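Halima Okoro on running a supper club from a rented hall

Halima Okoro started cooking for strangers because her apartment building's laundry room had a bulletin board. She pinned up a card offering a seat at dinner to anyone who would chip in for groceries, and 7 people called. Three of them still come.

The dinners are now held twice a month in a hall in Brevthorpe, and the mailing list has 700 names on it. Okoro cooks for 18 at a time. She has been asked to take more and has said no every time.

"Eighteen is what fits at one long table," she said. "If I put in a second table, the people at it feel like they got the second table. I've sat there at weddings. I know how it feels."

She did not train as a cook. She worked in billing for a dental office until two years ago, and she learned most of what she makes from her aunt, Tamunoemi Nnaji, who ran a lunch counter and never wrote anything down. Okoro spent most of one July in her aunt's kitchen with a notebook and a scale.

"She'd reach for the salt and I'd grab her wrist," Okoro said. "She hated it. By the second week she was putting it in the bowl for me before she put it in the pot, but she wasn't happy."

The notebook has the stews, the bean dishes and four kinds of rice. The rice took the longest to get right. Her aunt's version depends on steam, and Okoro's first batches came out hard in the middle and scorched at the bottom.

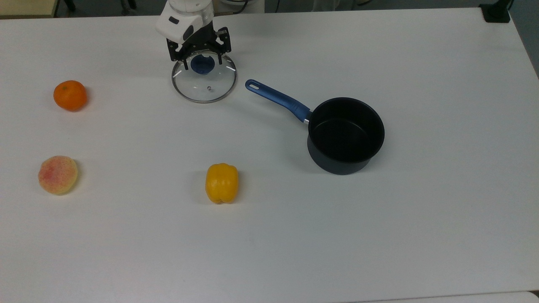 "I kept lifting the lid," she said. "I was nervous, so I looked, and every time I looked I let the heat out. My aunt sat across the room and told me to go fold towels."

She now sets a timer and leaves the stove. Her helper on dinner nights, Femi Akpan, handles the greens and the plates, and the two of them have agreed not to talk during the last half hour before the doors open.

Money is tight. The first year brought in $1,916 after groceries and rent, and Okoro spent most of it on chairs. The hall had folding ones, and guests were leaving before dessert. She bought used wooden chairs from a restaurant called Manon that was closing down, and people began staying later.

She will not print a menu. Guests tell her in advance what they can't eat, and they find out the rest when they sit down. A few have complained. One man asked for his money back over okra – she gave it to him, and he came back the next month.

The next dinner is on Fri 6 April and is full. Okoro keeps a waiting list, and she calls people on it herself, usually the day before.

"Somebody always gets a cold," she said. "Keep your phone on."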